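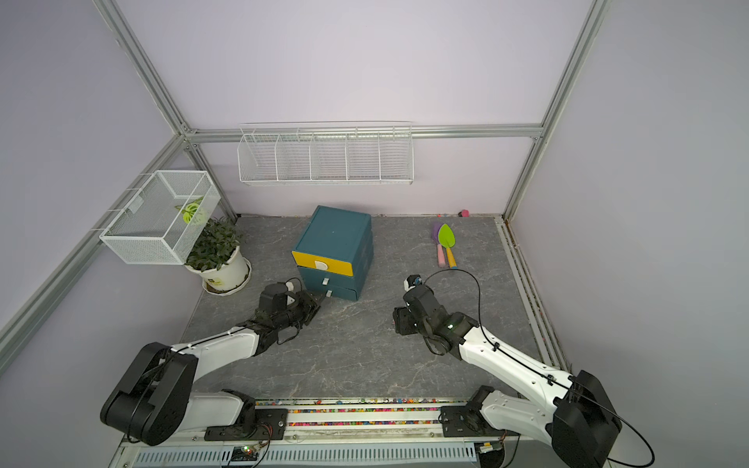 4. EXPERIMENTS

Phan, Predar project
June
Search this site Search
Share 24

4.2 Drawer tasks

Figure 3. Two-arm workspace during a drawer task. The left gripper is at the knob of the bottom drawer.

Opening a drawer is one of the first chores people name when asked what a home machine should do, and it is still one where our policies lose a lot of trials. We tested it in the Pukero cell, a small enclosure with two arms on a shared rail. The cabinet has a yellow top drawer with a semicircular handle and two teal drawers below it, each with a small white knob (Fig. 3). The handle and the knobs call for different grasps, so we report them separately.

Each trial began with both arms in a rest pose and the cabinet closed. The cabinet was turned by a small random angle before every trial. Other objects, such as the toy garden trowels to the right of the cabinet in Fig. 3, were left on the floor as clutter. The instruction named one drawer. A trial counted as a success if that drawer was open by at least half its depth when time ran out and the cabinet was still upright. We ran 242 trials with the Daren policy and scored them from video.

The top drawer gave little trouble. The handle accepts a finger from several directions, and a grasp that was slightly off usually still pulled the drawer out. Most of the failures there were cases where the arm dragged the whole cabinet toward the rail before the drawer moved.

The knobs were much harder. We logged 58 trials in which the gripper reached the correct knob and closed without holding it. In 28 of these the fingers closed in front of the knob, and in the rest they slipped off during the pull. Failures of the first kind were more common when the cabinet was turned away from the working arm. The bottom drawer was worse than the middle one. With the gripper that low, the lower finger often touched the floor, and the arm stopped short of the pose it had been commanded to reach.

We also looked at whether the second arm helped. A person opening a light cabinet will often hold it still with the other hand, and the training data contained such demonstrations. The policy seldom did this unprompted. When the instruction asked for it, the second arm moved to the cabinet but sometimes pushed it out of line before the first arm had a grip.

Time is a further limit. A successful pull took over 24 seconds on average, measured from the rest pose, and much of that went to small corrections near the knob. A person does the same job in a second or two. We would not call this chore solved for light furniture with small knobs. Section 4.3 repeats the test with the cabinet fixed to the floor.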